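Section 4. Setting up the bin and tin task

By now your team should have the hand gripper charged, paired with the club laptop and showing a steady picture (if it isn't, go back to Section 3 and have another go, it usually only needs the second try). This section takes you through the first real task of the season, which is lifting a small tin out of an open storage box. It sounds like nothing at all, and every year it keeps somebody happily busy until pick-up time.

Plan on one full club session for this. Two students to a station works best, one on the gripper and one at the laptop, and please do swap at the halfway point even if one of you is on a roll!

What you need at the station

Hand gripper with both foam pads fitted
Storage box with a hinged lid
One small round tin with its lid pressed on
Task sheet 9 from the Resmont folder
Laptop with Brotport open on the Record page

4.1 Placing the box and tin

1. Clear the table of pencils, snacks and spare parts. Jackets and bags go on the hooks by the door.

2. Set the box on the table and open it all the way, so that the lid lies back on the tabletop. Don't leave the lid standing half up. It will fall the moment you reach in, and you'll lose the run.

3. Put the tin flat on the floor of the box, near the middle. A little toward the back is fine, and many students find it easier there. Keep it well clear of the walls for your first runs.

4. Stand where you can look down into the box without leaning on the table. Shorter students can use the step from the Noonan cabinet.

Note: Any small tin will do as long as it fits between the open fingers with room to spare on both sides. Check that before you start recording – we once had a team spend most of an evening trying to pick up a tin that was simply too wide.

4.2 Lining up the fingers

5. Open the gripper fully and hold it over the box with the fingertips still above the rim.

6. Move your whole arm, and not just your wrist, until the tin sits between the two fingers on the laptop screen. Take your time with this one. Most of the missed grabs we see were already missed at this point, well before anybody squeezed the trigger.
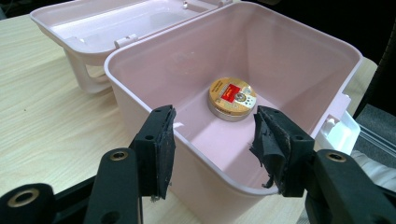

Figure 4-2. Fingers open above the rim, one on each side of the tin.

7. Ask your partner to press Record and wait for the beep.

8. Lower the fingers straight down, keeping the same spacing on the left and the right. Stop just before the tips touch the floor of the box.

9. Close gently until both pads meet the side of the tin. You want the metal side wall here. Grabbing at the edge of the lid can pop it off, and then you have two things to pick up.

10. Lift until the tin is clear of the rim, hold still while you count to two, then lower it back to where it was and open the fingers.

11. Raise the gripper clear of the box and have your partner press Stop.

Caution: Keep your free hand out of the box while the gripper is moving. The fingers aren't strong enough to do real harm, but a pinch is still a pinch.

4.3 Checking the pads

The foam takes all the wear in this task, so look it over between sets. Frayed edges and a few hanging fibers are normal and you can carry on. If a torn flap gets between the pad and the tin when you close, stop and let a mentor trim it. Please don't pull at loose bits yourself, however tempting it is (and we do know how tempting it is). Replacement pads are in the drawer marked Brisus.

4.4 Saving your runs

12. Watch each run back once before you keep it. Mark it Good if the tin was lifted clear and set down again, and Redo if it wasn't.

13. Name the file with your station letter and the run number, with no spaces.

14. Carry on until your station has 57 runs marked Good. You don't have to finish in one evening, and the counter on the Record page will remember where you left off. It stops at 99, Redo runs included, so clear out the old Redo files if you are getting close.

If the screen freezes in the middle of a run, set the gripper down on the table, close Brotport and open it again. The half-finished run will be gone but everything before it is safe. For anything else, find Bernadette Tully, who keeps the spare cables and would much sooner be asked early than late.

Once your runs are in, go on to Section 5, where the tin moves into the corner of the box and things get a good deal more interesting.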